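Gutting an old Dell tower, how far do you go?
Home Workshop > Old Hardware

skotden_basement
Posted 7:42 pm
So I picked up a Dell workstation from the Rukix surplus sale in June, no drives, no promises. I want it as a quiet file box for the house. I've got the side off and it's on its side on the bench, and now I'm stuck on whether to strip it to bare metal and wash the case or just blow it out and start putting parts in. I've built 3 PCs before, all from new parts, so somebody else's leftovers are new territory for me.
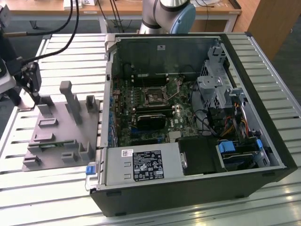
My plan was to clean first and worry about parts later, but I'm having second thoughts. Taking the board out means unplugging everything, and I'm not great at remembering what went where. The CPU and cooler are already gone, so at least there's no old paste to scrape off a chip. I do like how much of it unlatches with those blue plastic bits, the drive carriers especially. The power supply has a blue latch at the back too. Tempted to pull that and the carriers and leave the rest alone.

fekumero
Posted 8:05 pm
Leave the board in! Cover that socket before you do anything else, though. Pins are tiny and one crumb of whatever can ruin your night. If you don't have the plastic cap, the shop on Hollis usually has a jar of them.

old_solder
Posted 8:31 pm
Disagree with fekumero. Strip it. I did 2 of these last winter and the gunk behind the board was disgusting, you'd never get it with a can of air. Take phone pictures of the cables as you go and you'll be fine.

fekumero
Posted 8:40 pm
For a file box in a basement? It's a whole evening for dust no one will ever see.

old_solder
Posted 8:44 pm
It's 4 hours if you're slow. And dust is heat.

tinroofdan
Posted 9:16 pm
What are you going to spend on a CPU? I was quoted 209 for one that fit mine and just bought a newer used machine instead. Might want to price that before you wash anything lol

skotden_basement
Posted 9:38 pm
Ouch, ok, pricing the chip first. Socket gets covered tonight either way. If the number is decent I'll pull the power supply and carriers and go at the rest with a brush, and old_solder can be mad at me.

old_solder
Posted 9:41 pm
I am. Post the part number off the board when you get a chance, I may have a heatsink that fits.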